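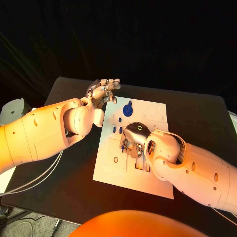

Is there one standard that says when a two-handed robot is good enough at putting parts together?
There are several that cover safety, and a fair number of test methods, but no single pass mark that everyone accepts. Two sellers can both say "97 per cent" and mean quite different things, so you have to read how the test was run before you read the score.

Bench rules and how we read them
A short gallery from the Stesudier assembly notes

We keep this page for people who have to sign off other people's robot results. It is short on pictures and long on grumbling. The house rules we work from are called Bremus, a set of bench practices that began as two sides of paper and is now a good deal longer. Some of it is sensible. Some of it was plainly written by people who had a product to sell, and I have said so at every review since February.

The board and its parts
Blue pegs and a round piece with a raised tab, on a white board with cut-outs and outlines. Two arms, one hand down at the board and the other held open over the far left corner.

Bremus rule 4 says the layout must be fixed and written down before the first run. Good. It doesn't say how far the board may be turned between runs, and that gap is big enough to drive a lorry through. A hand that has only ever met the board at one angle has learned that angle. I'd want at least five, picked by somebody who did not write the software.

What counts as a try
The Cladine report that went round last spring gave 3,156 tries and 2,391 good ones. Fine, until you get to the small print and find that a try was only logged once the part was in the fingers. Every fumble before that point had vanished. Dropped it on the way? Not a try. Knocked it over reaching for it? Not a try either.

Our rule now: the clock starts when the arm leaves its rest position, and it stops when the part is let go or the run is called off. If a person steps in, the run has failed. I have heard all the arguments for a "partial" score and I don't care for any of them. Put partials in their own column if you must, and keep them out of the headline.

Which hand did the work
A two-arm rig gets described as two-handed work even when one arm spends the whole run parked in mid-air. Bremus asks for "a statement of arm use", and most people fill that in with the word "both". Please don't. Say which hand gripped, which one steadied, and which one did nothing. If the task could be done with one arm, say that as well. It's no disgrace, but it changes what the buyer ought to pay.

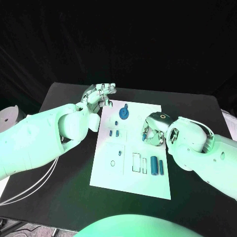
The same goes for who was driving. A good run under a human operator and a good run under the machine's own control are separate results, and they belong in separate tables. Akl used to lump them together under "system performance", and it took three letters to get the two split. Their newer sheets are better. They still print the operator figures first and in larger type.

Printed outlines
A sheet of paper with outlines on it is a cheap and useful way of marking targets, and I have no quarrel with it as a start. Setting a part down on a drawn circle is a placing test, though. Pushing a part into a hole is a fitting test, with friction and tight edges to deal with. Bremus lets you report both as "assembly". We don't.

If you use paper, write down the size of each outline, how far off centre a part may sit and still pass, and who checks it. "Looks right" came up 47 times in the last batch of logs I read, which tells me about the checker's patience and very little about the robot.

Guarding and cables
The rules ask for a marked line that people stay behind while the arms are live, and a stop button within reach of whoever is watching. I would add cables to that list. Loose runs near a table edge ought to be clipped back and looked over before each session, and the check should be written in the log with initials next to it. The current text gives cables one sentence. Paint colour gets a paragraph.

How many runs
The present draft wants 1,000 runs before a figure may be quoted in public. I'm in two minds. It keeps out the worst of the cherry-picking, but a thousand easy runs on one board prove less than a couple of hundred on boards the machine hasn't met. The draft says nothing on that point. Comments on it go to the usual Stesudier address, and the page will be changed when the wording is.

Last edited Sun 3 June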